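**Plullimlow opens its hand-held gripper kit to small shops**

DORKSIDE — If you have ever stood at a packing bench on a Monday morning wondering whether a machine could take over even a small slice of the job, there is a new rental service in town that would very much like to hear from you. Plullimlow, the small automation outfit on the second floor of the old Fatlow building, has begun lending out its hand-held gripper kit to shops, pantries and warehouses in and near Dorkside, and the first bookings went out in January.

The kit is a friendly sort of thing once you get used to the idea. You hold the gripper yourself, squeeze to close the fingers, and go about your work picking up whatever you would normally pick up, while a camera mounted on the tool records each grasp from just behind the fingertips. Those recordings go back to Plullimlow, where the staff use them to teach a robot arm to handle the same goods. The shop doesn't need to own a robot, or even have room for one (which will be a relief to anybody who has seen the stockrooms along Fatlow Road).

A week's rental costs $300 and comes with two grippers, a charging dock, a carrying case and a spare set of finger pads. Shops that want to go a step further can send in a crate of their own products and have the company do the handling at its bench, and that service starts at $70 a crate. Either way the customer gets a written report at the end, telling them which items an arm could manage today, which ones would need different fingers, and which are better left to people for a good while yet.

Soltani, the dry goods and spice importer by the rail yard, was among the first to sign up, and it has been generous about sharing what it learned. The store sent over a mixed crate of 29 items, everything from soft bags of lentils to glass jars and tall cartons, and the report that came back ran to several pages. The lentils were a headache, as anyone who has tried to stack them will understand. The jars went well. The cartons were the part the store cared about most, with so many of its spices and seasonings arriving that way.

Boxed spices wrapped in clear film are a good test for this kind of kit, because the film throws back bright glare under overhead lights and the small print on the label can be hard for a camera to make out.

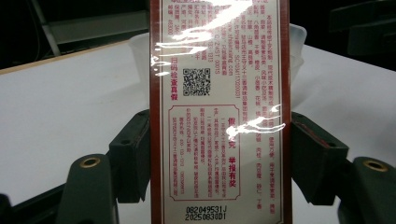 Plullimlow's advice to stores with a lot of wrapped stock is to try a few different lamp positions before the recording week begins, and to run through the same shelf more than once so that the bad angles are balanced out by the good ones. The company also suggests keeping the bench plain and pale, and picking up each box with a light, even squeeze on the two narrow sides, which leaves the broad face free for the camera.

There are a few wrinkles still being smoothed out. The battery in each gripper lasts about 3 hours, so a full shift means a swap at lunch, and left-handed users have asked for a different trigger. A revised handle is promised for later in the year. The carrying case, we are told, is also getting a sturdier latch, and not a moment too soon, judging by the one we borrowed.

Bookings are taken at the Plullimlow front desk on weekday afternoons, and first-time renters get a short lesson before they take the case home. Bring along an item or two from your own shelves if you can, as the staff are happy to let you practice on them while the paperwork is being done.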